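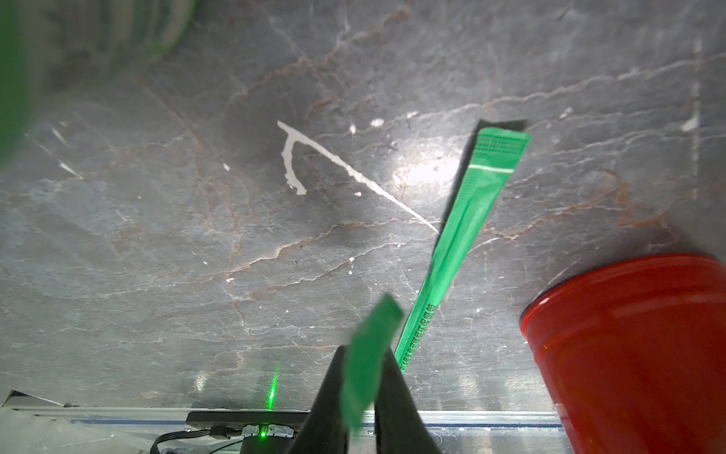 4. Setting up a sheet and transferring a drawing

This section covers the Claston drawing board and the Nurnano transfer film supplied with it. Read section 3 first if the board has not been levelled yet.

4.1 Before you start

You will need:
the drawing board, with both clamps fitted
one sheet of Nurnano transfer film
your original drawing, in pencil or ink
drawing paper, 200 gsm or heavier
an HB pencil and a kneaded eraser
low-tack tape

Wash and dry your hands. Grease from fingers will not show on the paper straight away, but watercolour and ink wash will skip over it later.

Note: The film has a dull side and a shiny side. The dull side carries the graphite coating and always faces down. If you can't tell them apart, rub one corner lightly on scrap paper. The side that leaves a grey mark is the dull side.

4.2 Fixing the paper

1. Open both clamps fully.
2. Lay the paper on the board with its long edge against the bottom ledge.
3. Slide the paper left until it meets the side stop.
4. Close the left clamp, then the right one. Don't close them together, as this can put a bow in the sheet.
5. Run the side of your hand from the centre of the paper outward. If it lifts anywhere, open the right clamp, smooth the sheet and close it again.

Caution: Do not tighten the clamp screws with pliers. The threads are brass and will strip. Finger tight is enough for any paper the board will take.

4.3 Placing the film and the original

1. Put the film on the paper, dull side down. It should cover the whole area you plan to transfer. Film can be cut with ordinary scissors.
2. Put your original on top, face up, and move it until the drawing sits where you want it.
3. Tape the top edge of the original to the board. Tape the top edge only, so the sheet can be lifted like a flap.
4. Lift the flap and check that the film has not crept or folded.

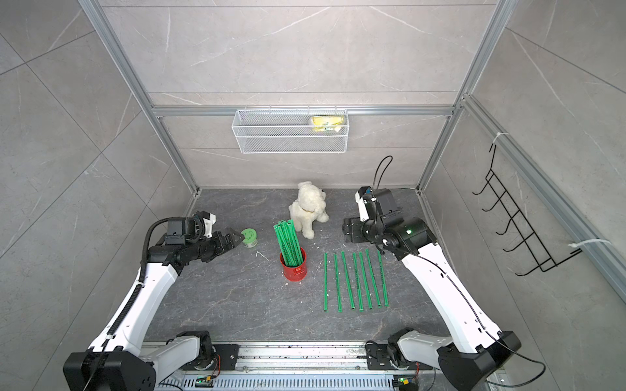 4.4 Tracing

1. Start at the top of the drawing and work down. Left-handed users should also work from right to left to keep the hand off finished lines.
2. Go over each line once with the HB pencil, using the same pressure you would use to write a shopping list.
3. After the first few lines, lift the flap and look at the result. Press harder if the lines are broken. Press more lightly if they are very dark or you can feel a groove in the paper.
4. Trace the main outlines first. Leave hatching and shading until the end, or do them freehand on the finished sheet.
5. Check for missed lines before you remove any tape. Once the original has moved it is very hard to line it up again.

Note: A sheet of film can be used many times. When the lines turn patchy, shift the film so a fresh part of the coating sits under the drawing. Discard the sheet when it looks almost clear against the light.

4.5 Finishing up

1. Peel the tape back slowly, keeping it flat against itself.
2. Lift the original and the film off together. Dragging the film sideways will smear graphite across the paper.
3. Dab any smudges with the kneaded eraser. Do not rub.
4. Open the clamps, right one first, and take out the sheet.
5. Return the film to its sleeve, dull side against the backing card.

If you plan to paint over the transfer, lighten the lines first by rolling the eraser across them. Graphite trapped under a wash can't be removed. Ink drawings need no lightening. Ink over the lines, let the ink dry fully and then erase.

Replacement film and clamp screws are listed in section 7.

Section last revised 28 Feb 2026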